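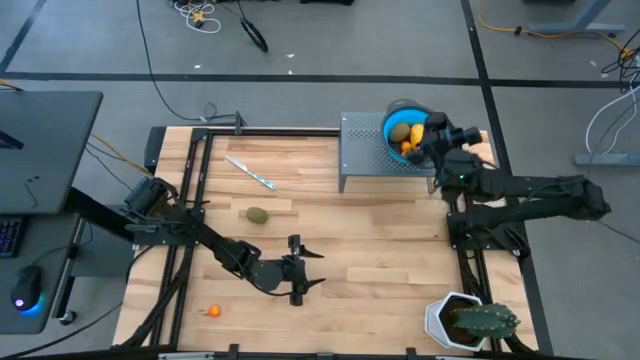 Figure 3. The Grisano kit on the bench during the produce task. The right gripper is over the container; the left is open.

4.2 Setup and first use of the Grisano kit

The Grisano kit is sold by Acharya as a complete two-arm workstation for labs that would like to spend their time on manipulation and leave the metalwork to someone else. We bought one at list price, told the seller nothing about this review, and set it up in our lab at Hurnavstead. The manual promises a working system in one afternoon. We took two days, and would like it noted that one of us has a degree in mechanical engineering.

Most of the delay came from the rails. Each arm rides on a plate across a pair of rails, and the pairs must be parallel before the supplied calibration routine will agree to start. The routine reports a rail error as "arm not found." We spent a morning looking for an arm that was bolted down in front of us. Once the rails were square the message went away, and calibration has passed on every attempt since then.

Cabling is the weak part of the product. The wiring follows the links of each arm and then leaves them in loops near the mounting plate, where a person adjusting the plate will sooner or later put an elbow through one. The manual has a page on cable routing. It shows the arms without cables.

For the review task we chose sorting produce into a container (Figure 3). Fruit is cheap, comes in awkward shapes, and shows a bruise when the grip force is wrong, so no extra sensing was needed to tell us that we had made a mistake. The container stands on a perforated metal stand toward the back of the bench, high enough that an arm must lift its load and cannot simply push it home. We added a knife to the bench as a distractor. Neither arm was asked to use it, a decision that met with no objection during the safety review.

Each operator completed 20 trials after a practice period of 60 minutes. The operators were Feven Nigatu and Jarrah Donnelly, neither of whom had used the kit before. A trial ended when all the fruit was in the container, when a piece left the bench, or when the operator asked for it to end in terms the protocol had not foreseen.

The two-finger grippers did better than their pointed shape led us to expect. Oval fruit was picked up reliably from the side. Small round fruit was harder: the fingers tended to close just above the widest part and send the thing rolling, after which the operator had to choose between chasing it and waiting for it to stop. Nigatu waited. Donnelly chased, and his trials have a larger share of fruit on the floor. We also found that releasing over the container is best done low. From higher up, soft fruit landed on fruit that had already been placed, and both had to be replaced before the next trial.

The right arm, which the lab calls Boris for reasons older than this project, drifted slightly at the wrist after long sessions. Recalibrating fixed it. Acharya's support desk answered our question within the hour and advised us to recalibrate. 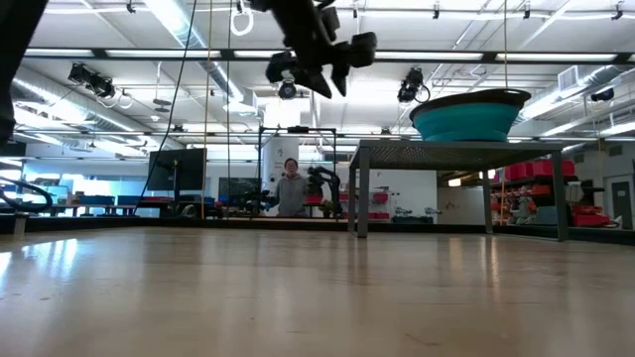

Figure 4. The gripper from bench level, with the round camera on its underside. The stand and container are at right.

The camera under the gripper (Figure 4) deserves a separate remark. It is the part of the kit that both operators would keep if they had to give back everything else. Because it moves with the gripper, it keeps the target in sight on the approach, when the arm itself hides a good deal of the bench from anyone standing behind it. Its drawback is glare. The bench top is glossy, our ceiling lights run in rows, and at shallow angles the reflections were bright enough to wash out the edge of a fruit. Usha Thomas suggested a matte mat. We ran the trials on the bare wood, since that is how the kit is delivered, but a buyer with similar lighting should budget for the mat.

The bundled software records both arms and all attached cameras with a shared clock, and on this point we have no complaints -- a sentence we had not expected to write. Exported files opened without conversion. The replay tool is slower than the arms it replays, so reviewing a session takes longer than running it, and Mahmoud Ramadan wrote a small script to skip the pauses. It is included with our supplementary material. Scoring was done by Annapurna Thevar, who worked from the recordings and did not know which operator was at the controls, although she reports that the chasing gave it away.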